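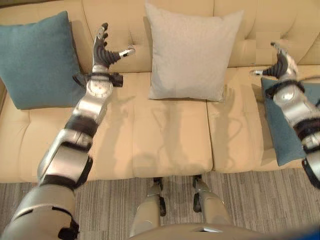
米色的沙发，两只蓝绿色靠垫，一只浅灰色靠垫。

灰色的靠垫

我搬进那套房子的时候，沙发已经在那里了。房东太太带我看房，先看厨房，再看浴室，再看卧室，最后才看客厅。她推开客厅的门，自己站在门边，让我一个人先进去。我后来想，她是故意把客厅放在最后的。

沙发很大，米色，靠背上有一粒一粒凹进去的小扣子，扣子周围的皮子有细细的褶皱。墙是白的，有一点发黄。我当时的第一个想法很简单：这样大的沙发，它是怎么进来的？门很窄，楼梯也很窄，我的箱子上楼的时候在墙上擦了两次。

我把这个问题问了出来。我的句子说得不好，把“进来”说成了“进去”。房东太太没有纠正我，她只回答说，从窗户。

我走到窗边看了看。下面是 Carretero 街，街对面有一家修伞的店和一家卖面条的店。我想象一个沙发在空中慢慢地上升，面条店里的人都端着碗出来看。

“能从窗户进来，就能从窗户出去。”我说。

“那时候窗户是新装的，还没有装框。”她说，“现在不行了。”

然后她告诉我，房租每个月 1,040，水费另外算，沙发跟着房子走。她说了三个条件。第一，不可以在沙发上吃东西。第二，不可以让太阳直接晒到它，下午要拉窗帘。第三，每个星期六下午，她要来坐一会儿。

我以为第三个条件我听错了。我来 Stolard 还不到一个月，听错是常常有的事。我请她再说一遍，她很耐心，说得很慢，还用手拍了拍沙发的扶手。

“我来坐一会儿。”她说，“坐在这里。”

我问坐多久。她说一壶茶的时间。我又问，茶可以在沙发上喝吗？她想了想，说茶可以，茶不是吃的东西。

我签了合同。那时候我看过的房子里，这是最便宜的，而且离公共汽车站很近。

我从 Drunar 来。在 Drunar 我们家没有沙发，有一张长的木椅子，上面铺着毯子，冬天坐下去的时候还是觉得凉。我母亲总是说，软的椅子会让人变懒。所以住进来的头几个晚上，我不太敢坐那个沙发。我坐在厨房的凳子上吃饭，坐在床边看书，有时候从客厅走过，就看它一眼，好像它是一个比我早来的房客，我应该先跟它打招呼。

第四天晚上我下班回来，脚很疼，外面在下雨。我在一家给旅馆洗床单的工厂里工作，一天要站很久，叠床单，叠枕套，叠毛巾。工厂在城的另一边，坐 73 路车要坐到最后一站。那天晚上我没有想很多，把外套挂起来，就坐下去了。

坐垫慢慢地往下沉，然后停住。我把头往后靠，靠背最上面还有一截软的，头刚好放在那里。我大概就这样睡着了。醒来的时候是半夜，雨停了，一只蓝绿色的靠垫在我的怀里，我抱着它，像抱着一个邻居家的孩子。

我很快把它放回去。可是我忘记了它原来是怎么放的。

靠垫一共是三只，两只蓝绿的，一只浅灰的。蓝绿的那两只颜色很好看，我不知道用这里的话应该叫什么蓝。灰的那一只比较安静。我只记得看房那天，灰的好像在左边，或者在中间。我试了左边，退后几步看，觉得不对。又试了中间，也觉得不对。后来我想，也许不是位置的问题，也许是角度。有的靠垫是站着的，有的是歪着的，像菱形一样，一个角朝上。我在半夜里把三只靠垫换来换去，换了很久，最后还是随便放了，去睡觉。

到了星期六，房东太太来了。

她比我想的来得早，我还在洗杯子。她自己有钥匙，可是她按了门铃，等我去开门。她穿一件深色的大衣，手里提着一个纸袋，里面是茶叶。她说每个人家里的茶都不一样，她喝不惯别人的，请我不要见怪。我说我不见怪。“见怪”这个词我是第一次用，用对了，心里有一点高兴。

她走进客厅，站住了。

我站在她后面，看不见她的脸，只看见她的大衣领子。她站了一会儿，走过去，把右边的蓝靠垫拿起来，又把灰的拿起来，两只手一边一只，像在菜市场比两棵白菜。

“你动过了。”她说。

我说是的，对不起，我睡着了。

“睡着了没有关系。沙发就是给人睡着的。”她说，“可是要放回去。”

她开始做给我看。她做得很认真，我也看得很认真，因为在工厂里我就是这样学会叠床单的，先看别人的手，不看别人的脸。她拿起蓝的那只，先抖一下，再从两边往中间拍，再转一个方向，再拍。拍好了以后，抓住一个角，让它斜斜地落下去，落在坐垫靠外面的边上。她的手离开的时候很轻，好像怕把它吵醒。
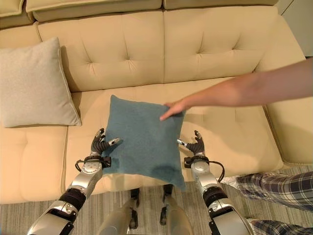 要用手掌拍，拳头是不可以的，拳头会把里面的棉花打成一块一块，以后再也拍不开。声音说到这里停了一下，又接着说，拍的时候人要站着，坐着拍没有力气，拍出来的靠垫是扁的，客人一看就知道这一家的人懒。

我点头。我把“手掌”和“拳头”这两个词在心里各念了一遍。

“灰的呢？”我问。

“灰的你不要拍。”她说，“灰的你放好就行了。”

她把灰靠垫放在中间，让它站直，背贴着沙发的靠背。两只蓝的在它的旁边，一边一只，都朝它斜过去一点。我觉得它们的样子像三个人在照相，中间的一个年纪最大，或者最不高兴。

我没有把这个想法说出来。我不知道用她的语言怎么说才有礼貌。

然后她坐下了。她坐在右边，靠着扶手，我坐在左边。我们喝茶，她的茶有一点苦，还有一点烟的味道。窗帘拉着，客厅里很暗，可以听见楼下面条店的人在搬椅子。她几乎没有说话。我也没有说话，我在想应不应该开口。在 Drunar，客人来了主人不说话，是很大的失礼。可是在这个客厅里，谁是主人，谁是客人，我分不清楚。

茶壶空了，她站起来，用手把她坐过的地方抹平，然后穿上大衣走了。走之前她说，下星期六我再来。

她的茶叶留在我的厨房里。

就这样过了整个秋天。

我慢慢地知道了一些事情。她不是一次告诉我的，每个星期六她只说一点，有时候什么也不说。我把这些一点一点的事情放在一起，有的可以接上，有的接不上。

她现在住在她妹妹的家里，在河的另一边，只有一个小房间，放一张床和一个柜子就满了。她妹妹家里也有沙发，可是是一个铁架子的，白天是沙发，晚上可以打开来当床。她说那种东西两样都做，两样都做不好。

米色的沙发是她跟她丈夫一起买的。他们在店里坐了一个下午，坐遍了所有的沙发，店员后来不再过来招呼他们，自己去吃饭了。她丈夫喜欢一个绿的，她喜欢米色的。绿的便宜。米色的要 1,211，那时候是很大的一笔钱，她把数字说得很清楚，连最后的一也没有省掉。她丈夫说，米色的不经脏。她说，那就不要弄脏它。

“他答应了？”我问。

“他去付钱了。”她说，“答应是没有答应的。”

她说话常常是这样，我要想一会儿才懂。有时候星期六的话，我到星期二坐在 73 路车上才懂，就一个人在车上笑，旁边的人把包往自己那边拉一拉。

她还说到那些扣子。刚买来的时候，她丈夫喜欢在看报纸的时候用手指去按那些扣子，一粒按完了按旁边的一粒。她叫他不要按，会松的。他说好，过一会儿又按。她说，你看，到今天一粒也没有掉。她说这句话的口气，我听不出来是称赞沙发，还是称赞丈夫，或者是在生气。

关于靠垫，她在十一月以前都没有说过。

我自己呢，每个晚上下班都坐沙发，坐完以后站起来，用手掌拍靠垫，蓝的拍，灰的不拍。开始的时候我觉得这是给房东太太做的，好像工厂里的规定。后来有一个晚上我很累，没有拍就去睡了，躺在床上怎么也睡不着，又起来，光着脚走到客厅，把它们拍好。地板很凉。我站在那里想，我母亲要是看见了，她不会说软的椅子让人变懒，她会说软的椅子让人变傻。

我写信给她的时候，没有写到靠垫。我写了工作，写了天气，写了面条的价钱。我写我住的地方“有很好的家具”。她回信问我，很好是多好。我不知道怎么回答，就没有回答。

冬天来了，工厂里的活变多了。节日以前，旅馆的客人多，床单像山一样送过来。组长让我去叠枕套，说我的手干净，角叠得正。我没有告诉她我的角是从哪里学的。

有一个星期六，房东太太来的时候咳嗽。她坐下去，把背后的靠垫往外推了一推，又咳。我给她倒了热水，她不要，她要茶。她喝着茶，忽然说，靠垫本来是三只一样的。

我等着她说下去。

“都是蓝的。”她说，“我自己挑的颜色。沙发是米色，墙也是白的，整个房间像一碗粥。要有一点颜色。我挑了很久。”

“很好看。”我说。

“三只都是蓝的，排在一起更好看。”

我看了看中间灰色的那一只。她没有看它，她看着窗帘。

“有一只丢了。”她说，“我们坐火车去 Greltotik，去看海。他的腰不好，火车上的椅子硬，我就拿了一只蓝的给他垫腰。坐一夜的火车，他垫着睡得很好。早上到了，大家都急着下车，行李又多。我们走到海边，他坐在石头上，说，靠垫呢？”

她停下来喝了一口茶。

“就忘在火车上了。”她说，“回来以后我去店里问，那种蓝的没有了，不做了。他说，那就买一个灰的吧。灰的配什么都可以。”

我说，真可惜。我觉得这三个字太少了，可是别的我也不会说。

“灰的配什么都可以。”她又说了一遍，学着一个男人的声音，比她自己的声音低。然后她又咳了起来。

那天她走得比平时早。我送她到楼下，雪下得很细，落在她的大衣上看不见，只有落在头发上才看得见。她走过面条店，面条店的人跟她打招呼，她也点头。我在门口站了一会儿才上楼。

上楼以后我坐在沙发的左边，把灰靠垫拿过来，放在膝盖上看。以前我没有好好看过它。它的布很细，颜色远看是一种灰，近看有深的有浅的。摸起来很软，比蓝的那两只要鼓一点。我想，可能因为没有人拍它，也没有人靠它，所以它一直是鼓的。

我把它放回中间，站好，退后看了看。三个人照相，中间的那个人，现在我觉得他不是年纪最大，他是后来才来的。

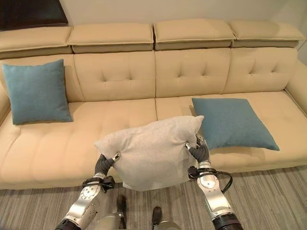
后来的人总是站得特别直。我刚到工厂的时候也是这样，别人靠着机器说话，我不靠，我站在旁边，手放在围裙上，等着有人叫我做事。组长说过我一次，说你站得我心里发紧，你坐一会儿。我坐下了，可是坐得也很直。

所以从那天以后，我对灰靠垫有一点特别的感情。说“感情”可能太大了，我查过词典，还有一个词叫“好感”，应该是好感。我看书的时候会把它拿过来放在旁边，不靠它，只是放着。有时候我换它们的位置，让灰的站到左边去，靠着扶手，让两只蓝的自己待在一起。到星期五晚上，我再把它们一只一只放回房东太太的样子。

一月里她有两个星期六没有来。第一次她打电话来，说雪太大，公共汽车开得慢。第二次她没有打电话。我从三点等到天黑，茶叶放在壶里，水烧开了又凉了，凉了又烧开。我给她妹妹家打电话，一个女人的声音说，她在睡觉，发烧，没有大事，请你不要担心，房租可以晚一点。我说我不是为了房租。那个声音说，哦。

我挂了电话，把茶泡了，一个人喝。我没有把握住杯子。

我要把这件事写得清楚一点，因为它不是故意的。我坐在左边，灰靠垫在我的旁边。楼下忽然有很大的响声，后来我知道是雪从面条店的棚子上滑下来了。我的手一抖，茶就出去了。沙发上只有几滴，我马上用袖子擦掉，什么也没有留下。可是灰靠垫的一个角，全部变成了茶的颜色。

我拿着它跑到厨房，又跑到浴室。我在洗床单的工厂里工作，关于茶我是懂的。茶要马上洗，要用凉水，过了一个晚上它就要住下来，再也不走了。可是一只靠垫不能整只放进水里，里面的棉花要干很多天，还会有味道。要先把套子拆下来。

我在浴室的灯下面找拉链。拉链在下面的缝里，很小，头上的小片已经断了，我用一根回形针穿过去才拉动它。拉得很慢，好像很久没有人拉过。拉到一半，我看见里面的颜色。

是蓝的。

我先以为是灯的关系。浴室的灯很黄，什么颜色到了那里都不太老实。我把拉链拉到底，把灰的套子像脱毛衣一样脱下来，里面就是一只蓝绿色的靠垫，完完整整的，有四个角，有自己的拉链。我抱着它走到客厅，开了大灯，把它放在另外两只的旁边。

它比那两只要新。那两只被拍了那么多年，被靠了那么多年，颜色淡了一点，毛也短了一点。新的那只颜色深，可是是同一种蓝，织的方法也是一样的，很小的线圈，一圈扣着一圈。三只排在一起，整个客厅跟以前不同了。她说得对，三只蓝的更好看。

我坐在地板上看着它们，坐了很长时间。

它没有丢在火车上。或者它丢了，又找回来了。或者从来没有去过 Greltotik，去的是别的东西。我想了很多种可能，用我自己的语言想，想得很快，可是每一种想到后面都走不通。是谁把它套起来的呢？如果是她，她为什么每个星期六对着它坐，说它丢了？如果是他，他又为什么去买一个灰的套子，把蓝的藏在里面，放在她每天看得见的地方？

我想到他在海边的石头上说，靠垫呢？

也许他在火车上把它塞进了自己的箱子，后来忘了，回家才找到，那时候她已经去店里问过，已经哭过或者骂过，他就不好意思拿出来了。男人有时候是这样的。我父亲有一次把我母亲的剪刀借给了别人，一年没有敢说，后来他自己去买了一把，在石头上磨旧了，放回抽屉里。我母亲用了很多年，她说这把剪刀越用越钝。

也许是她。她把那只最新的、没有给人靠过的留起来了，像我们在 Drunar 留一条新的毛巾，一直留到它在柜子里变黄。

也许她根本不知道。她说，灰的你不要拍，灰的你放好就行了。这句话我现在翻过来想，翻过去想，一面是知道的意思，一面是不知道的意思，两面都说得通。

水在浴室里开着，我忘记关了。我跑过去，把灰套子放进凉水里，加了一点白醋，用手指慢慢地搓那个角。茶的颜色一点一点出来，水变成很淡的黄。我换了水，再搓。到半夜，角上什么也看不见了。我把套子用毛巾包起来，压干，不拧，拧了布会歪。然后把它平着晾在暖气的旁边，隔着一本书的距离，布不可以直接放在暖气上。

里面的那只蓝靠垫没有湿得厉害，只有一个小小的印子。我用布蘸水按了按，再用吹风机的凉风吹，吹的时候用手指把毛拨开，让风进到线圈中间去。
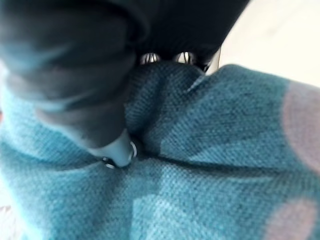

蓝绿色的织物，近处可以看见一行一行的小线圈。

套子晾了三天。这三天里我的沙发上有三只蓝靠垫。

我每天下班回来，在门口换鞋的时候就可以看见它们。第一天我很高兴，像家里来了一个失踪很久的亲戚。第二天我有一点不安，一个失踪的亲戚坐在沙发上，家里的主人还不知道。第三天我开始想那只灰的。它其实只是一个套子，现在躺在一本书的旁边，很薄，很轻，一点也站不直。可是三个人照相，中间的那个人不见了，我总是觉得位置空着，虽然那里明明有一只靠垫。

我想过给房东太太打电话。我把要说的话写在纸上，用她的语言，查了词典，一句一句改。第一句是：我有一件事情要告诉您。第二句是：请您不要生气。第三句我写了很多次，写成“灰靠垫的里面是蓝靠垫”，看起来像一首给孩子念的诗。写成“您丢的靠垫没有丢”，又像是在说她撒谎。我后来把纸折起来，放进词典里，夹在那一页我也不记得了。

我也想过问妹妹，问面条店的人，问组长。组长有一次在休息的时候问我为什么不说话，我就问她，如果你在别人的东西里面找到了别人丢掉的东西，你说不说？她咬着面包想了想，问我，值钱吗？我说，不值钱。她说，那你想这个做什么。然后铃响了，我们回去叠枕套。那天下午，我把枕头装进枕套的时候，每一只都要多看一眼里面。

第三天晚上套子干透了。我把它翻过来，让里子朝外，先把两只手伸进去，从里面捏住两个角，再捏住蓝靠垫的两个角，然后往下一翻。这是工厂里装枕头的方法，很快，角也很满。蓝的一下子就不见了。我把回形针穿在拉链上，慢慢地拉，拉到最后，还剩一个手指宽的地方可以看见蓝色。

我在那里停住了。

我不是一个喜欢藏东西的人，也不是一个喜欢打开东西的人。我租了一套房子，房子里有一个沙发，沙发上有靠垫，合同上没有一条写着靠垫的里面归谁。我想，如果有一天她自己要洗它，她会看见。如果她已经看见过了，那么拉链上那个断掉的小片，就是她弄断的，或者是他弄断的。我能做的事情，是把它装好，装得跟原来一样正。

我把拉链拉上了。回形针我拿了下来，想了一下，又穿了回去，藏在缝里面，外面看不见。以后谁要打开，会容易一点。

再下一个星期六，她来了。她瘦了，大衣显得大。她按门铃，我开门，她的手里没有提纸袋，因为茶叶还在我的厨房里。她自己走进客厅，我在后面跟着，我的心跳得很快，好像我要参加考试。

她站住了，像第一次那样。

沙发是米色的，窗帘拉着，右边一只蓝的，左边一只蓝的，都斜着，中间灰的站得很直。我早上拍了很多遍。灰的我没有拍。

她走过去，弯下腰，用一个手指摸了摸灰靠垫的角。就是那个角，有四个角，她摸的是那一个。我不知道她是怎么知道的。也许是洗过的布比没有洗过的布要亮一点，我看不出来，可是她看了那么多年，她看得出来。

“洗过了？”她问。

我说是的，我把茶弄洒了，对不起，沙发上没有。

“用什么洗的？”

“凉水，还有醋。”

她点点头。她把灰靠垫拿起来，放在两只手中间，掂了一下，像掂一个面包。她的拇指从下面的缝上慢慢地走过去，走到头，停住。我知道那里有什么。回形针在缝里面，很小，可是用手摸，是可以摸到的。

客厅里很安静，楼下也没有人搬椅子。

“以前这个拉链很难拉。”她说。

我说，是很难拉。

她没有再问，我也没有再说。她站在那里，把灰靠垫翻到另一面，又翻回来，然后做了一件她从来没有做过的事：她伸出右手，用手掌，在它的肚子上拍了一下。拍得不重，声音闷闷的。过了一会儿，她又拍了一下。

然后她没有把它放回中间。她坐下来，坐在右边，把它塞在自己的腰后面，往后靠，动了动，找到一个舒服的地方。

“腰这个东西，”她说，“到了年纪就来了。”

我去厨房烧水。水开得很慢，我站在炉子旁边等，用手按着壶盖。我从抽屉里拿杯子，拿了两只，把她的茶叶放进壶里，放得比平时多了一点点。我听见她在客厅里又咳了一声，不像以前那么深。

我端着茶进去的时候，她闭着眼睛，头靠在沙发最上面那一截软的地方。她的左手放在旁边的坐垫上，食指按着一粒扣子。按一下，放开，再按一下。

我把茶放在地板上，怕洒。我在左边坐下，把那只蓝的往里面推了推，给自己让出一点地方。

“一月的 Greltotik，”她闭着眼睛说，“冷得要命。他非要坐在石头上。”

“您也坐了吗？”我问。

“我坐在箱子上。”她说，“箱子软。”

我想了一会儿这句话。我想，不用等到星期二了。可是我还是没有全部懂，我端起杯子，先吹了吹，再喝。她的茶还是那样，有一点苦，还有一点烟的味道。

到五点，面条店开了灯，光从窗帘的缝里进来，在墙上画了一条很细的线。她睡着了。我没有叫她。她妹妹打电话来，问她怎么还没有回去吃饭，我拿着电话走到厨房里，把门关上，小声地说，她在坐一会儿。

那天晚上她走的时候雪已经停了。她在门口穿大衣，穿了左边的袖子，找不到右边的，我帮她拿着。12 路车那个时间还有，我送她到车站，她上车以前跟我说，下星期如果天气好，窗帘可以拉开半个钟头，皮子也要见一见光，闷久了不好。

我说，合同上写的是不可以。

她说，是半个钟头。

我回到楼上，灰靠垫还在右边，中间凹下去一块，是她的腰的样子。我伸出手掌，想了想，没有拍，关了灯去睡觉。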